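Hemmed In

June 22, 2019

My mother-in-law owns 66 cloth napkins. I know this because she told me, in the voice other people use for the number of countries they've visited, and then she gave me a dozen of them in a shoebox and asked when we planned to start living like adults.

I had thought we were. We had a mortgage. We had a drawer just for batteries. What we did not have was anything woven to wipe our mouths on, and apparently that's where the line gets drawn.

So since last October we have been a cloth household. I want to put down how it's gone, partly for the few people who asked and partly because I've been told I bring it up too much at dinner and should find another outlet.

The first month was mostly laundry. A paper towel has no afterlife. You use it, you throw it away, and your relationship is over. A napkin keeps coming back and wanting something. It wants to be washed with other things, but not with the bath towels, which shed, and not with anything that has a zipper. It wants to be dried flat, or at least shaken out, or it comes up looking like something you found in a coat. I now own an opinion on water temperature. Mine is that 60 on the dial of our old Gurkard is plenty for tomato and hopeless for turmeric, and that turmeric should be eaten alone, over the sink, in clothes you don't like.

My wife's position is that stains are character. My position is that we have a great deal of character already.

Then came the question of whether a napkin used once for toast is a dirty napkin. We've been married eleven years and this had never come up. It turns out I'm a one-meal man and she will happily go four days. Her family used napkin rings, each one different so you'd know your own, and I'd always assumed napkin rings were for weddings and dentists' houses. We bought a set at a yard sale on Sandhu Street. Mine has a duck on it. I asked for the plain one and was told it was taken. 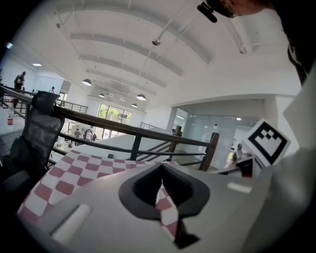

Red and white check.

I also fell into the world of people who care about this sort of thing, and there are more of them than you'd guess. A message board I won't link to has a thread on mitered corners that runs to 1211 replies. I read a shameful share of it. The argument is over whether a mitered corner is worth the trouble on anything smaller than a tablecloth, and there's a man in there who has been losing that argument since before my kids were born. I find him inspiring.

Naturally I tried hemming some myself. Our neighbor Imani Ndung'u lent me her machine, an Eltum that weighs as much as a calf, along with a bag of cotton she was never going to use. She showed me how to thread it twice. She then stood in the kitchen doorway drinking our coffee while I sewed the first napkin to my own sleeve. She didn't laugh, exactly. She said "well, that's on there" and went home.

I made eight. Four are square. The other four are what you might call regional. Our daughter, who is nine and kind, said they looked like they came from a place with wind. They're in the rotation anyway, and when company comes I make sure I get one, duck ring and all, so no one else has to deal with it.

People ask if we save money. I worked it out one night when I should have been in bed. We used to spend a bit under 80 dollars a year on paper napkins and paper towels. Against that you have to set the thread, the extra loads, the yard sale, the good scissors, and a bottle of Valusance stain soap that smells like a hospital gift shop and works on everything except what we spill. I'd say we'll break even when the kids are in college, provided they don't come home for meals.

What I didn't see coming is that I like folding them. I put the radio on and do the whole basket in one go, edges together, in half, in half again, crooked ones on the bottom – and for those ten minutes there isn't anyone who needs a ride. I've caught myself leaving a few for the next night.

My mother-in-law visited in the spring. She picked one up, turned it over, ran her thumb along the hem and asked who'd made it. I told her. She put it back down on the pile and patted it a couple of times.

She's bringing another shoebox when she comes in August. I've been told there are place mats.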